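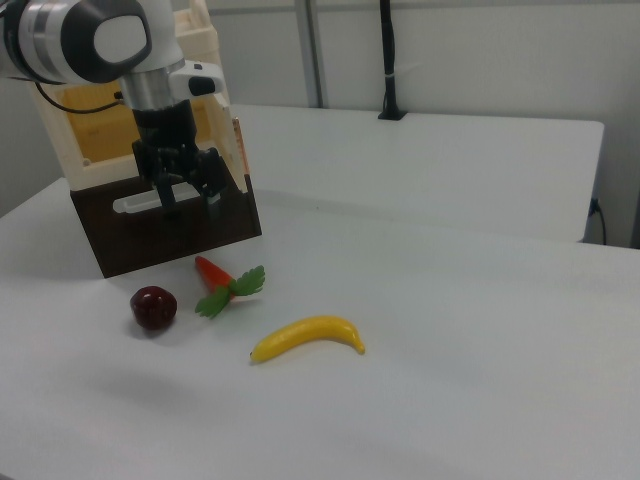
Two-finger gripper over the toy food set used in the comparison. The open box stands behind the work area.

Lo Presti publishes results of gripper comparison on light, irregular objects

CLALTDEN, 11/18/25. Lo Presti, an integrator of small robot cells, today published the results of a side-by-side trial of two parallel grippers, the Ivus P2 and the Tidero Flat. Both were run on the same arm, with the same controller and the same motion program. The trial began in July at the company's test room in Claltden.

The purpose was to find out how much of a failed pick can be put down to the gripper when everything upstream of the flange stays the same. Customers who pack mixed goods often ask for a new camera or a new planner when their pick rate drops. Lo Presti wanted figures on the cheaper change first.

Test setup

Plastic toy food was chosen as the test material. The pieces keep their shape between runs, they can be bought again, and they cover several awkward cases. The strawberry is round and glossy and tends to roll out of a narrow grasp. The carrot is tapered, so flat fingers touch it along a short line only. The banana is curved, and its grasp point moves depending on which way it lies.

Objects were placed by hand on a white table in 12 fixed layouts. Each layout was run 5 times per gripper. A run was counted as complete when every object in the layout had been lifted and released into the box with no operator stop. Closing speed and grip force were set once for each gripper, following its maker's setup sheet, and were not changed between layouts.

Results

Of the 60 runs made with each gripper, the Ivus P2 failed to complete 5 and the Tidero Flat failed to complete 17. Most of the Tidero failures were on the strawberry, which slipped sideways as the fingers closed. The carrot came next. It was usually lifted but turned in the grasp, and in several runs the leafy end caught the edge of the box on release.

The banana caused no failed runs with the Tidero and 2 with the Ivus. In both cases the Ivus fingers came down on the outer curve and pushed the piece along the table before contact was made on the second side.

The Tidero was the faster of the two to open and close, and it needed less clearance next to the box wall. For cells that handle flat-sided cartons, Lo Presti continues to fit it as standard.

Limits of the trial

No soft or fragile goods were tested. Finger pads were used as supplied, and a softer pad may change the result for round objects. Wear was not measured. The layouts did not include stacked or touching pieces, so the figures should not be applied to bin picking.

Next steps

A second series will repeat the 12 layouts with replacement pads on both grippers. A change of wrist camera will be tested separately after that, using whichever pads give fewer failed runs.

Availability

The layout drawings, force settings and full run log can be requested from the Lo Presti test room in Claltden. Integrators who wish to repeat the trial on their own arm may use the drawings free of charge. Grippers and pads are not included.

About Lo Presti

Lo Presti designs and installs robot cells for packing, sorting and light assembly. The company tests grippers, arms and controllers from outside suppliers before offering them to customers.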